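### 4.2 Equipment plan and cost model

We split the purchase into two stages. The first covered one pair of five-fingered hands, a wrist camera for each, and the mounting hardware. The second, still open, covers spare fingers and a replacement wrist. Quotes were requested from three suppliers, and delivery times ranged from 5 to 14 weeks. Lashari was not the cheapest, but it sold fingers as separate parts, and the Florutholm site had already lost 12 working days to a hand that had to be shipped back whole.

Service life was harder to plan for than price. The supplier gives a figure in grip cycles, while our budget is written in months. Matsuda converted one to the other using the task logs from Flosville, where tabletop handling makes up most of the daily load (Figure 3).

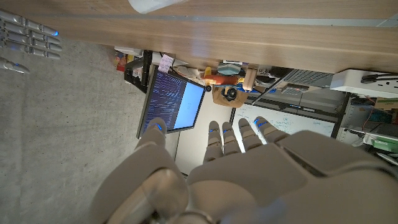 **Figure 3.** Two-handed setup at a wooden work table, seen from a wrist camera.

On that basis we set aside 39 percent of the hardware budget for parts and repair. An earlier draft by Vuorinen used a lower share, which left no room for a second wrist failure in the same year. Power supplies, cables, and monitors were charged to the general lab account and do not appear in Table 2.

Software was priced separately. The Esix control license is billed per hand, so a two-armed station pays twice. We asked for a site license in October and had no offer by the time the plan was fixed. Table 2 therefore uses the per-hand price for all stations, including the one held in reserve.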